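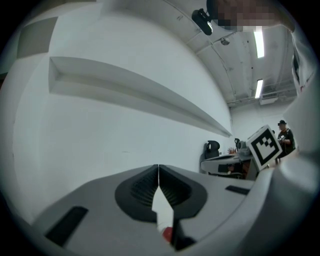
Zaki hand-held gripper, finger pads together, with a marker board across the room.

The Zaki is supplied by Lernau to laboratories and training centres that record hand-guided gripping work. Each unit comes with a printed copy of the Windwood Code of Practice, 36 pages in length, which sets out the rules for safe and consistent use.

Operators must check the finger pads for wear before each session. Marker boards are to be kept flat, clean and free of glare. Where two grippers are used in the same room, operators should agree on who moves first - and should keep walkways clear of chairs, bottles and bags.

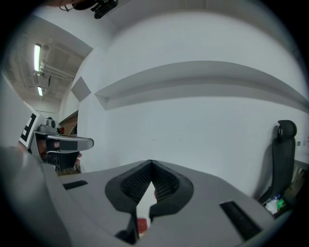 Pads are to be replaced after 100 hours of use, or sooner if the inner surface is damaged. A service log must be kept with the unit at all times.

Spare pads are stocked at our Sokville warehouse. Order code 264.

Page last reviewed 2020-10-10.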